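Perrin Court Residents' Association
Minutes of the December meeting
Held in the ground floor lounge, 7:00 p.m.

Present: eleven households, plus the representative from Fosow (managing agent). Quorum met.
Apologies: units 4, 17 and 22.

1. Minutes of the last meeting

Approved with one correction. Item 5 said the agent "will" replace the lobby heater. The agent asked that this read "will look into replacing." Unit 9 said that was the third time a "will" had turned into a "will look into" and wanted that written down. Written down.

2. Matters arising

Bike room lock: done. Works if you lift the door.

Gutter over the north entrance: reported as cleared. Unit 6 said water still comes over the same corner when it rains. The agent said the contractor had signed it off. The meeting was not persuaded that a signature settles it. Agent to go and look during rain.

Lobby heater: see item 1.
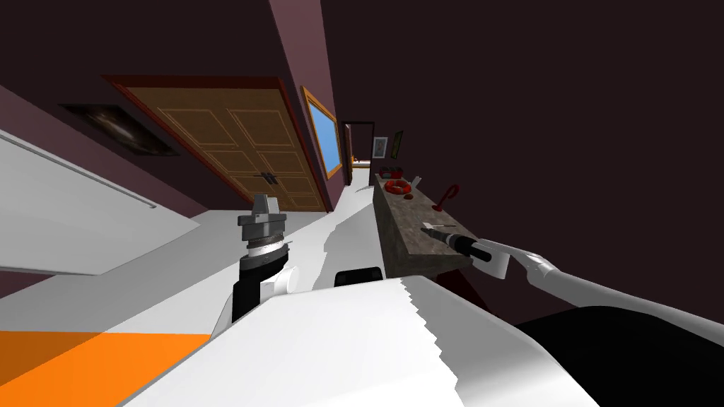
3. Water bills

This took up most of the evening.

The agent presented the Trallell leak detection system, which Fosow would like to fit on the main riser and at each unit. Quoted price is $3161 for the hardware and first year, then $159 a month for monitoring. According to the brochure the building would save enough water to cover the cost "in a typical case."

Questions from the floor:

Unit 12 asked what a typical case is. The agent did not have this but thought it was based on larger buildings. Unit 12 asked how much larger. Agent to find out.

Unit 9 asked if we know that we have a leak. The agent said the last quarterly bill was up and a leak was one possible cause. Unit 9 said another possible cause was the rate increase printed on the front of the same bill. The agent agreed the rate had gone up but could not say how much of the rise came from that. Several people felt this should have been worked out before anyone asked for a quote.

Unit 3 asked who owns the readings and whether they would show when people are at home. The agent believed they were "anonymized." With one sensor per unit, Unit 3 did not see how.

Unit 15 spoke in favor. They had water through the ceiling two winters ago, and an alarm at 3 a.m. would have been worth any money to them. This was the best argument of the night and was taken seriously. It was pointed out, though, that the system reports to the Fosow office, which closes at 5:30. The agent said an out-of-hours service could be added. No price was available.

Unit 20 suggested reading the main meter last thing at night and first thing in the morning for a week, at no cost, before spending anything. Unit 9 and Unit 20 will do this together and report back. The agent is to send a breakdown of the last four bills showing usage and rate separately.

Proposal to accept the Trallell quote: 2 in favor, eight against, one abstained. Not carried. It may come back once there are numbers to look at.

4. Reserve fund

The agent circulated a new version of the long-term plan, which runs to 2043. Roof replacement has moved back by four years. Asked why, the agent said the roof was in better condition than expected. Asked who had been up there, the agent said the estimate was desk-based.
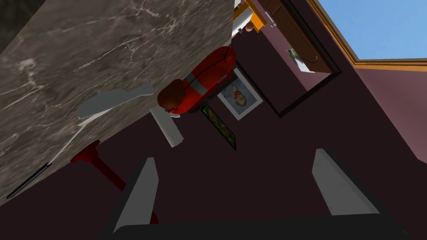
The meeting did not see how a desk could tell. The old schedule stays in place until a roofer has been up and written a report, and contributions stay at the current level - no reduction, whatever the covering letter says. Agent to get two quotes for an inspection. Unit 6 asked that neither come from the gutter contractor. Agreed.

5. Shared garden

Grarnano has offered a free design visit. It was asked what happens after the free visit. The agent said there would be a proposal. Unit 12 said the beds mostly need weeding and that the hedge by the parking area was never cut in the fall, though we seem to have paid for it. Agent to check the invoice. Free visit declined for now, all in favor.

6. Any other business

Recycling: boxes are still being left unflattened by the chute. A notice will go up. Unit 17 sent word that the last notice did nothing, and suggested a bigger bin. Cost to be checked.

Package shelf: someone is taking packages up to the wrong doors, probably meaning well. Please leave them on the shelf.

Parking: visitor permits run out at the end of the month. New ones from the agent, who says they have been ordered. Confirmation to be forwarded.

Meeting closed 9:10 p.m. Next meeting in February, same room, date to be posted in the lobby.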